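Re: [branus-ward] Council vote on the Sernard depot

> The recount is in: 3,152 for the Prollumero list, a lead of 139. Does the depot go back to a vote?

It does, on 17th March. Papers are up already.

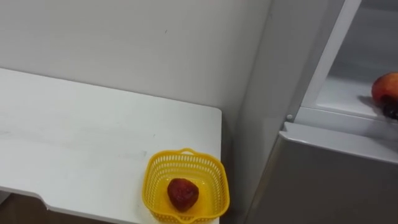 Yellow basket, white table.

The new majority needs 64 signatures to force a full debate – I have 50.
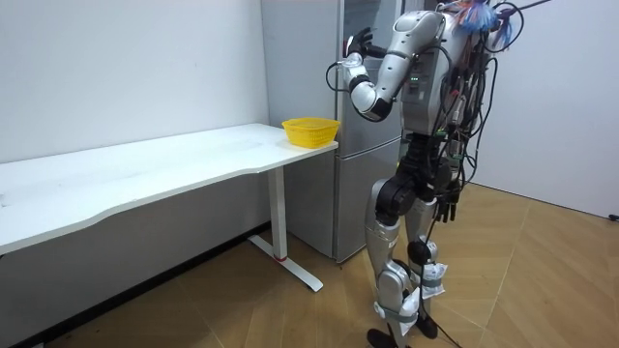

Depot rents were frozen in August and the old council never set new ones. I'd like that raised first. A stainless steel refrigerator and a long desk don't make an office, and tenants are being charged for one.

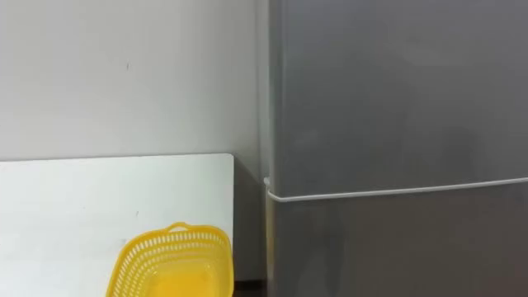 Posted by Ní Mhurchú, Branus ward list

Sign with your full address, or the clerk will strike your name. 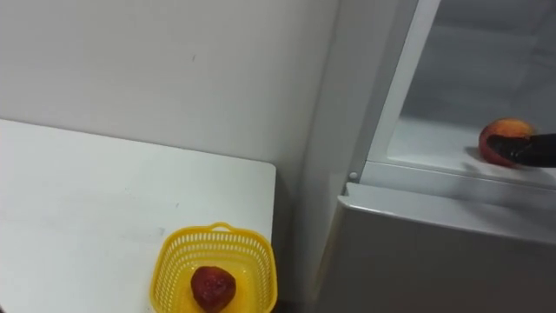 Can people outside the ward sign?
Only if they rent at the depot.

Send forms to me, not to the list.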